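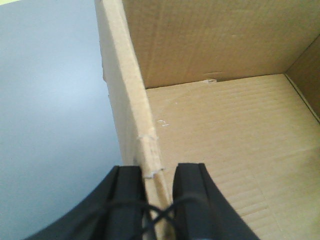 Open corrugated box, inside corner and wall edge

List: pukonport-packaging
Subject: Re: Humidity and stacking loss on the Kikero cartons
Date: April 21, 2019

On the Kikero cartons, the previous poster wrote:

> We switched our Lumanlan shipments from double wall to single wall
> last December. Pallets that sit in the coastal warehouse now lean
> after a few weeks. The printed edge crush value on the box is well
> above what our load works out to. Is the board out of spec, or are
> we reading the value wrong? Also, does it matter that the pallet
> pattern is interlocked? We do it that way for stability.

I would not suspect the board yet. Edge crush is measured on a small conditioned sample, loaded for a few seconds. It tells you very little about a full carton standing under load for weeks in damp air. You need to derate it before comparing it with your stacking load.

Humidity first. Corrugated board takes up moisture until it balances with the room, and compression strength drops as it does. Log the relative humidity at pallet height. The office reading is no use for this. If the warehouse cycles between damp nights and drier days, treat it as worse than steady damp. Cycling speeds up creep.

Time under load is a separate factor and multiplies with the first. Pitent has a worksheet that handles both, plus overhang. The copy in the list archive is version 2. Use that one, as the older sheet applies the humidity factor to the wrong column.

On the pallet pattern: yes, it matters. A regulation box carries most of its load at the four vertical corners. Column stacking puts corner over corner. Interlocking puts corners over the middle of a panel, which bows out and gives little support. If you need the stability, column stack the lower layers and interlock only the top 2.

Check overhang as well. A carton hanging past the deck edge loses the support under two of its corners.

If you want to rule out the board, pull flat blanks from the same lot, condition them, and have a lab run edge crush and box compression on both. Keep the lot number with the results. We had 100 blanks set aside for this and lost the paperwork, so the numbers could not be used.

Please post the humidity log if you get one, along with the flute size and the pallet height. Neither was in your first message.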